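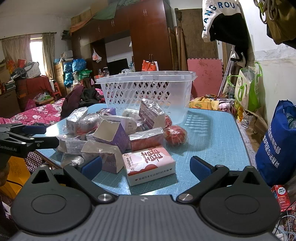
Figure 3. Packages on a light blue table, with a tissue pack nearest the gripper.

4.2 What the small accounts did differently

I went into this part expecting the posting schedule to matter most, and I was wrong. We followed 271 small business accounts on Toltisard, all of them with fewer than 300 followers when we started in March. Half used Galtico to queue up their posts ahead of time. The rest just posted whenever they felt like it.

The queued accounts were tidier, sure, but they didn't grow any faster. What did seem to go along with growth was replying to comments. Owners who wrote back the same day kept picking up followers, even when their photos were plain and their captions were a bit of a mess (I say this with love, having read every one of them).

I should be careful here. Only 70 owners filled in our second survey, and people who answer surveys are probably people who answer comments too. Arabzadeh, the coding scheme we used to sort replies, also lumps a thank-you in with a real back-and-forth — I'd split those two next time.

Hashtags were a dud. Accounts using Prillia to pick their tags got more views on a post, but those views hardly ever turned into follows. One bakery went past 100 followers in a week with no tags at all, mostly from a long thread about rye starter that began on a Wednesday night and kept going into the weekend. I come back to that thread in Section 5, where I look at how long conversations stay active after the first reply.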